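Robot open day – how do I keep the shirt folding demo from falling apart in front of visitors?

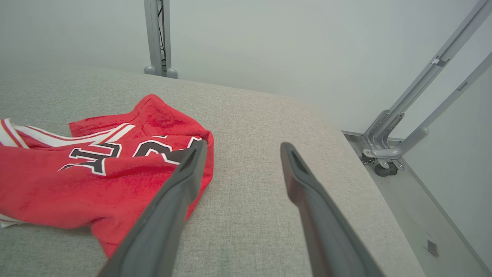
Asked by Nazma Mollah

We have an open day at the Dakdale workshop on Sat 10 August and I got handed the folding demo. Two-finger gripper, wrist camera, gray cloth on the table. Plan is one basketball jersey, folded over and over while people walk through. Up to 90 visitors, in groups.

Trouble is the start. If I lay the jersey out flat it's fine. If a kid drops it in a heap (and they will want to, that's the fun part) the arm goes for a fold, picks up two layers and drags the whole thing. Or it just sits there thinking. Last rehearsal it grabbed the tablecloth as well.

Questions:
Should I let visitors drop the shirt or do it myself?
Is a jersey a bad pick? Could swap for a towel but towels are boring.
How long should each group get?

No budget to speak of. Can't retrain anything before then, the person who does that is out till the week after.

2 answers

Lino Cirillo
Ran one of these at Damberg in July, so still fresh.

Let them drop it. Really. People stayed for the messy start and wandered off during the neat folding. But give the arm a first step that isn't folding – pinch anywhere near the middle, lift, shake, lower. Do that up to twice, then you step in and spread it by hand. Say out loud beforehand that you might. Noone minded when I did.

Tablecloth grab: you're going down too deep. Raise the lowest height a hair and pull the cloth tight, clips on the underside. We lost most of a morning to that.

Keep the jersey. Strong color against gray is easy for the camera and for the folks at the back. Big lettering helps too, visitors can tell when it's the right way up. Bring a second one the same, ours got a pulled thread before lunch.

6 minutes a group. Put tape on the floor for where they stand, and have someone other than you watching the tape and the stop button. You can't talk and watch hands at the same time. If a kid is doing the drop, arm parked and stopped first, every time.

Rafsan Navaratnam
use a towel. jerseys are slippery and the armholes catch on stuff. we did towels at the Likska thing and had zero problems. also turn the speed down

Comments

Nazma Mollah: Thanks Lino. Raised the height this morning and it left the cloth alone, havent tried the shake yet. Rafsan – ours isn't slippery, it's a knit, kind of fuzzy. That might be half the layers problem, it sticks to itself?

Lino Cirillo: Yeah could be. Try gripping one layer near the trim, it's a different thickness on most of them. And more shake.

Diễm Doãn: Is the open day for anyone or do you need to sign up? My son would love this

Nazma Mollah: Anyone, just give a name at the door.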